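Ticket: Grellik catalog import stops partway, no error shown
Product: Grellik Stockroom, hosted
Customer: Clasterura, office supply and snack box accounts
Priority: Normal
Status: Resolved
Opened: 12/08/2026

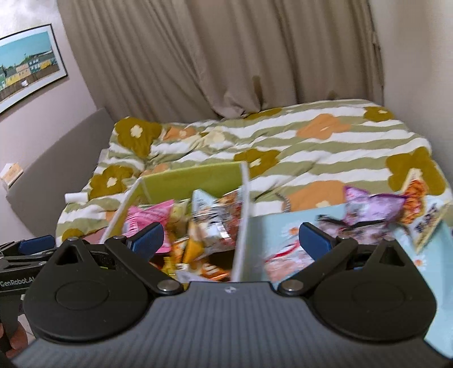
Snack box with contents.

Reported problem
Nightly CSV import from the Brotum order system finishes with status Complete, but the item list in Grellik is short. Source file has 254 rows. Item list shows 87 after import. No entry in the error log. Server returns 200 on the upload call.

Steps already tried by customer
Re-exported the file from Brotum. Same result.
Ran the import manually from the admin page. Same result.
Cleared the item list and imported again. Same result, same last row.

Support, first reply
Please attach the source file unedited. Do not open it in a spreadsheet program before sending – saving from there can change the encoding and hide the fault. Also confirm the import profile in use (Settings, Import, Profiles).

Customer
File attached. Profile is "Default v2". Snack box items are in the same file as paper goods and coffee. Paper goods load fine. Most of the snack boxes are missing.

Support
Reproduced on a test account. The last row loaded is the one directly before the first item with supplier name Cârstea. The file is exported as Windows-1252 and the profile expects UTF-8. The parser reads the "â" as an invalid byte and treats it as end of file, so the job closes as Complete.

Workaround
1. Settings, Import, Profiles, Default v2, Edit.
2. Set Encoding to Windows-1252.
3. Set "On invalid character" to Stop and report.
4. Save, then run the import manually.

Customer
Did the above. List now shows 200 items. Still short.

Support
Separate cause. Default v2 has a row limit of 200 set under Advanced. Clear the field and leave it blank. Do not enter 0, this is read as "no rows" in the current release.

Customer
Limit cleared. All rows present. Supplier name displays correctly in the item list but prints as "C?rstea" on shelf labels.

Support
The label template uses its own font setting. Change it from Basic to Extended Latin and reprint. Existing labels in the print queue keep the old setting and need to be deleted first.

Customer
Queue deleted, labels reprinted, name is correct.

Resolution
Encoding mismatch, plus row limit in import profile, plus label font. Parser behavior logged as a defect – the job should fail with a message on an invalid byte. Fix planned for the September release. Customer can keep the Windows-1252 setting after the update.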